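In Defense of the Fake Bouquet

My sister-in-law, Dilani Uddin, will not have an artificial flower in the house. She considers them a lie told to guests. Last December she spent an evening explaining this to me over a vase of real tulips that had already given up and were lying face down on the tablecloth.

I own fake roses and I'm not sorry. Real ones want a fresh cut, clean water and a cool room, and they repay you with petals in the butter. Mine want dusting, which I don't do either.

What I can't defend is leaving them in the wrapping. People do this for months. The paper is pretty, the florist's counter in Delldale charges 3 dollars for it, and taking it off feels like admitting the gift is over. So the bouquet lies on its side next to a perfectly good vase, like a guest who won't take off his coat.

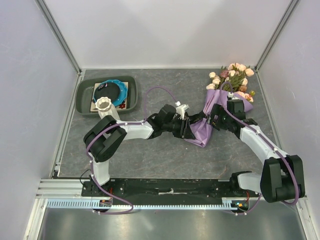 Peach and blush, still in the purple paper. The vase is the cream one with the crown-like top.

Unwrap them. Bend the stems a little so they don't all stand at attention. Then put the vase where Dilani will sit, and wait for her to lean in and sniff.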